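About Valtier

Family mediation and contact services

Valtier is a family mediation practice. We work with parents, grandparents and other carers who need to settle arrangements for children after a household has split, re-formed or moved. We do not give legal advice and we do not act for either side.

The practice was set up by Gerd Sperling, a former family court adviser, and Killian Baudry, who had run a supervised contact centre. It now has 11 mediators, all accredited, and two offices. The Brandes office handles intake and most joint meetings. The Belen office has the contact rooms.

How a case runs

Each adult is first seen alone for 45 minutes. The mediator then decides whether mediation is suitable. If it is, joint meetings of 90 minutes are booked, usually three to five of them. Shuttle meetings, with the adults in separate rooms, are available on request - the fee is the same. Children aged ten and over may be offered a separate meeting if both parents agree in writing.
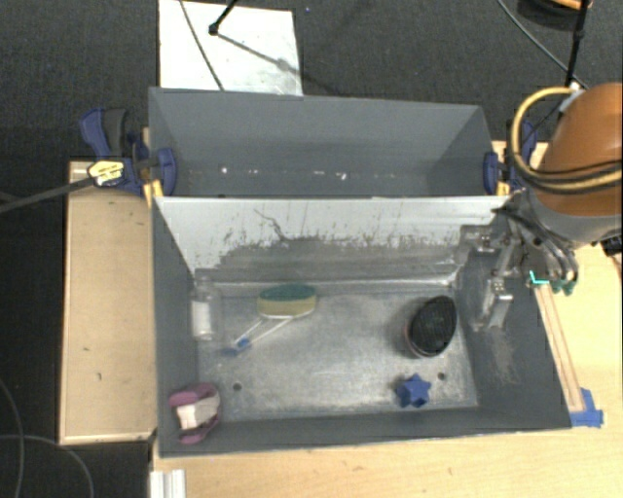 Killian Baudry puts it more bluntly: "Most parents arrive wanting to talk about last year. We ask them about next Thursday, who does the school run and who has the PE kit. The rest can be argued over once that is written down."

Written plans

Agreed points are recorded in a parenting plan covering term time, holidays, handovers, contact by phone and the introduction of new partners. Drafts are kept in Skallo, our case system, where both parents see the same version and can propose changes between meetings. A plan is not legally binding until a court has made an order in its terms.

Figures

Cases opened since the practice began: 3247
Parenting plans completed in the last full year: 961
Longest wait for a first meeting in May: 31 days

Fees are charged per person, per meeting, and are confirmed in writing before booking. Complaints go to Gerd Sperling in the first instance.

Page last reviewed 2022-07-01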